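11/14/19
Notebook, audit methods bench
Re: Namboodiri sampling tool, second trial

Picked up where the June entry left off. The claim we were handed is that the Namboodiri tool will pull a better sample of invoices than a person with a ledger and a ruler. I wrote in June that I didn't believe it, and I want to be fair this time, so I set the test up before looking at any output.

Test set is the Laswood payables file, 128 invoices, one client, one year. Two of them are known bad: a duplicate payment and one posted to the wrong period. I know which ones. The tool doesn't, and neither did whoever pulled the manual sample for the old workpapers.

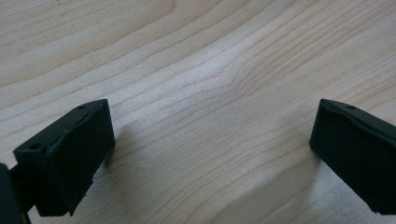

First run, default settings. It found the duplicate. Fine, but so would a sort on amount and vendor, and a sort costs nothing. It missed the wrong-period one completely. The posting date and the invoice date are both in the file, in plain columns, so I can't blame the data. I checked the import anyway. Dates came through clean.

Second run, with the risk weighting turned up as the Nikari write-up suggests. Now it picks both. Before anyone gets excited, look at what else it picks: nearly every freight bill in the file. If you flag enough paper you will catch the bad paper. The write-up gives a catch rate and says nothing about how much extra reading the staff has to do, and that is the number I would want if I were paying for the hours.
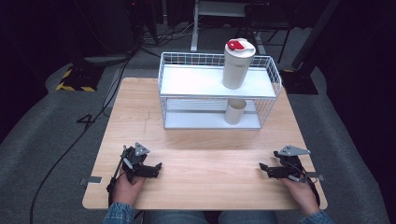
I also don't like that the weighting is a slider. Two people on the same job could set it differently and both call it judgment. In a manual sample you at least have to write down your interval and your start point, and a reviewer can redo it. I tried to redo my own second run after lunch and got a slightly different list. Same file, same slider. Could be a random seed that resets each session. I couldn't find a place to fix it, and the help page talks about "adaptive selection" and leaves it there.

If we can't reproduce a selection, I don't see how it goes in a workpaper. Somebody will say we can save the output list. Sure - but that shows what was picked, and the reviewer is going to ask why.

Things to check before the next run:

1. Whether the session seed can be locked. Ask support in writing, keep the reply with this entry.
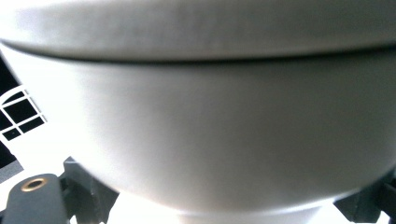 2. What the freight bills have in common. My guess is the round-dollar fuel charges. If I strip those out and the tool drops the freight, then it is mostly a round-number test with a nicer screen.

3. Rerun on the Sitadgate file. Different industry, messier vendor names, and four known errors that aren't duplicates. I'd put more weight on that result than on anything from today.

4. Time the reading. Start to finish, manual sample against tool sample, same reader if possible. The June timing left out cleanup of the import, so don't use it. 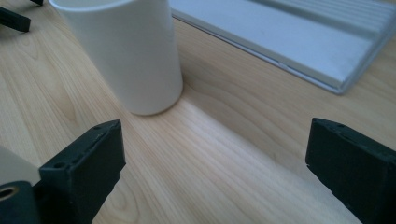

Where I stand for now

Not convinced. It does some things well: the import is quick, and the vendor name matching is better than our spreadsheet macro. I'd use that part tomorrow if they sold it alone. The selection itself I wouldn't sign off on yet.

One correction to the June entry. I wrote there that the tool ignores credit memos. It does read them, but only if they carry a negative sign. The Laswood export puts them in parentheses, so they came in as text. Our fault, fixed in today's file, and the June totals should be marked as superseded.

Sitadgate file still needs its vendor list cleaned up before I can load it. Original export stays untouched, work from the copy.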